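Groups > Watville Digital Sculpting Circle > Minutes > July

Home Gallery Minutes Brush Library Join Us

Minutes of the July Meeting
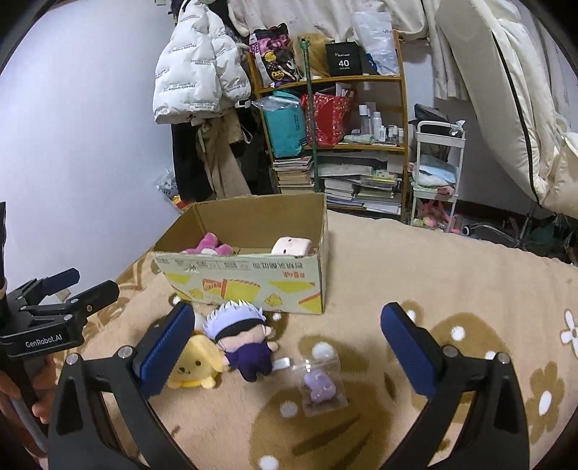

Two plush toys side by side on the patterned blanket.

Paloma Hutchins opened the meeting at 7:10 p.m. and gave a very kind welcome to the new faces, and to those of us who hadn't been along since spring. The June minutes were read and agreed, with one correction: the retopology evening was led by the Peixoto table and not the Arnus table, and our apologies go to both.

Brush library. The shared library now stands at 146 brushes, which is a lovely thing to be able to write down, though it does mean that finding anything has become a bit of an adventure. There was a long and good-natured talk about names. Several members would like every brush to start with what it does (skin, cloth, bark and so on) followed by the maker's initials. Others are fond of the old names and would be sorry to lose them. It was agreed to put the new style of name on anything added from now on, and to leave the old ones alone until the fall.

Wament plug-in. Those who have tried the new version of Wament reported that the mirror tool is much smoother, but that saved layouts from the earlier version come up with the side panels missing. Paloma got hers back by loading the layout twice, and she offered to write up the steps for the members' page. Please keep a copy of your old layout folder before you update.

Group project. The Peixoto bust is coming along nicely. The head and collar are finished and the hair is still in rough blocks, as we couldn't settle on whether to sculpt it in full or use strips. After a show of hands we're going with sculpted hair – with thanks to the strip supporters for taking it so well. The Arnus table will look after the ears, which came out at different heights in the last merge. Files should be sent in at the middle subdivision level, please, as the last full one took most of an evening to open.

Print night. We have 12 places for the print night and a few are still open. Models need to be closed meshes with a flat base, and thin parts such as fingers and whiskers should be thickened before you bring them. There was a question about hollowing, and the answer is yes, please do, with 2 drain holes in the underside.

Any other business. A request was made for a slower beginners' session on masking and polygroups, and it got such warm support that it'll take up the first half of the next meeting. Bring a tablet if you have one – a mouse will do fine for most of it.

The meeting closed at 9:05 p.m., and a good many stayed on to chat.

Watville Digital Sculpting Circle | PO Box 2943, Watville | Contact us | Back to top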